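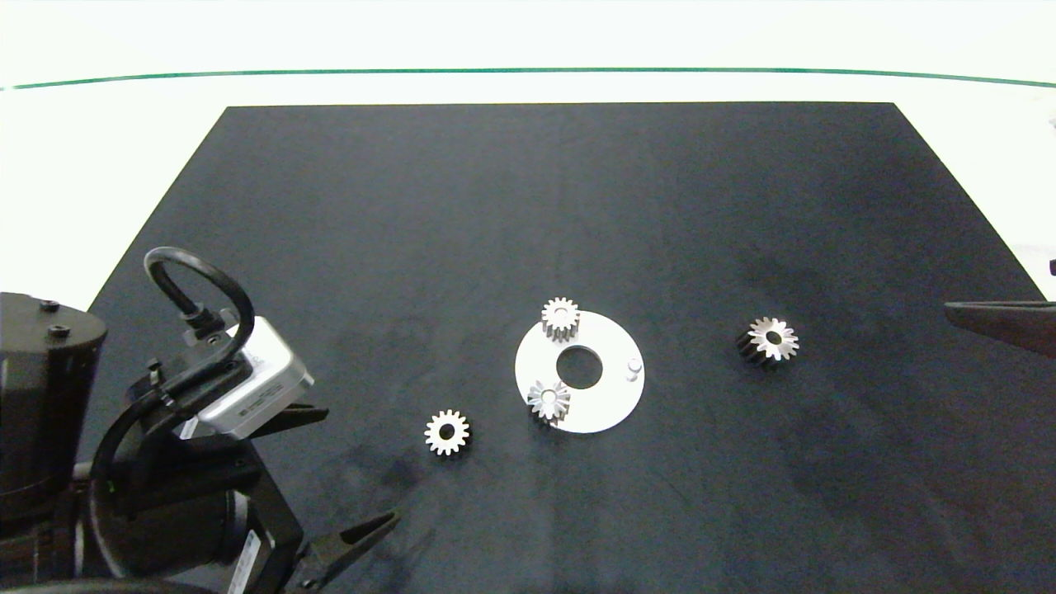 Gear kit on the bench mat, disc in the middle, two gears on it and two still off.

Is the Jerdale gear assembly kit worth buying for a two-arm setup?

Asked by Selina Wieser

I run a small training bench with two arms and I'm looking at the Jerdale gear kit as a practice task. It comes with the white ring plate, four metal gears, a black mat and a year of access to their task files. The seller is Carvalho and they want a deposit before they ship.

What I need to know:
Can parallel grippers with narrow fingers pick up the gears when they are lying flat? Mine open to 40 mm.
Does the plate stay put? I don't want to drill my table.
Are the task files any use if you don't have the same arms they have?

I have read the product page and it doesn't cover any of this. The demo video is cut so you never see a full run.

3 answers

Answered by Eduardo Teixeira (accepted)

I have had the kit since October. Going through your questions in order.

Gears: yes, with 40 mm you have enough room. Flat on the mat is the easy case. When one ends up standing on its side it tends to roll when the finger touches it, so come down from the top and close slowly. The steel is shiny, and my wrist camera lost the teeth under direct light. I turned the overhead lamp toward the wall and that fixed most of it. If your detector works from color alone, expect trouble, as the gears and the white plate both wash out.

Plate: it slides. It is light and there is nothing under it. I put four dots of removable putty on the bottom and it has held for some 30 sessions. Carvalho sells a screw-down base for extra money but I haven't tried it.

The pins on the plate are small and sit close together. Placing a gear anywhere on the plate is simple, but getting the bore over a pin took me far longer than the manual suggests. Before I recalibrated the wrist camera I got 9 good placements in 40 tries. I haven't kept a count after that, but it is a lot better.

Files: the poses are stored relative to the plate, so you can use them with other arms if you know where your plate is. The grasp widths are for their fingers and you will have to change those. The second arm is only used to hand over gears that land too far to the right, and you can switch that part off in the settings.

For the price I would buy it again. I would not pay for the second year of files.

Answered by Horácio Garcia

Works fine here. Get the mat wiped down often, it shows every smudge. Shipping to Skistville took 7 days.

Answered by Américo Simões

I don't own this one, I have the Zuturport kit with plastic gears. Plastic is easier to see but they wear out. Ask if you can buy single gears, because you will drop one behind the table sooner or later.

Comment from Selina Wieser, 15th January
Thanks Eduardo, the putty is good enough for me. I wrote to Carvalho about single gears and they do sell them, but only in pairs.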